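Start | Werkstatt | Öle & Wachse | Zubehör | Kontakt

Februar, von Pauline Dawber

Zustero Hartwachsöl für Tischplatten

Ich gebe es zu, ich habe lange gegen dieses Öl gewettert. Bei uns in der Werkstatt stand jahrelang nur Leinölfirnis im Regal, und wer etwas anderes wollte, bekam von mir einen kleinen Vortrag (Entschuldigung an alle Betroffenen!). Dann kam mein eigener Esstisch dran, der von Treloar, den ich schon zweimal abgeschliffen hatte, und ich hatte auf den dritten Durchgang wirklich keine Lust mehr. Also Zustero aufgemacht, Lappen geschnappt, los.

Das Öl ist dünner, als man es von Hartwachs kennt, und zieht bei offenporigem Holz ziemlich flott ein. Der Geruch ist da, aber erträglich — ich hatte das Fenster offen und abends trotzdem Besuch am Tisch nebenan. Farblich feuert es die Maserung leicht an, helles Holz wird einen Ton wärmer. Wer es ganz kühl und blass haben will, nimmt lieber die Variante »Natur« mit Weißanteil, die führen wir unter der Nummer 228.

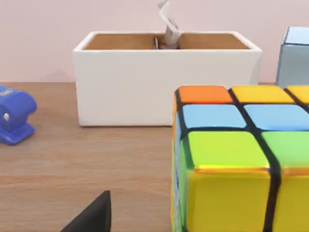

So trage ich es auf

Vorher schleifen, zum Schluss mit feinem Korn und immer in Faserrichtung. Staub absaugen und mit einem trockenen Tuch nachgehen. Dann dünn auftragen, wirklich dünn! Nach etwa 12 Minuten nehme ich den Überschuss ab, sonst bleibt die Fläche klebrig und man ärgert sich eine Woche lang. Über Nacht stehen lassen, zweite Schicht, fertig. Getränkte Lappen bitte ausgebreitet im Freien trocknen lassen, die können sich selbst entzünden.

Was noch dazugehört

Die Dose gibt es in zwei Größen, die kleine hat die Nummer 201 und reicht für einen normalen Esstisch locker. Dazu passt das Baumwolltuch von Dralari, im Bündel zu fünf Stück, fusselt kaum. Die Pads von Stavbridge gehen auch, aber nur die weißen, die grünen kratzen mir zu sehr.

Für Arbeitsplatten direkt an der Spüle würde ich eine dritte Schicht einplanen. Und bei Eiche bitte keine Stahlwolle, das gibt schwarze Punkte — frag nicht, woher ich das weiß. Wenn du unsicher bist, schick mir ein Foto von deiner Platte, ich antworte meistens noch am selben Abend.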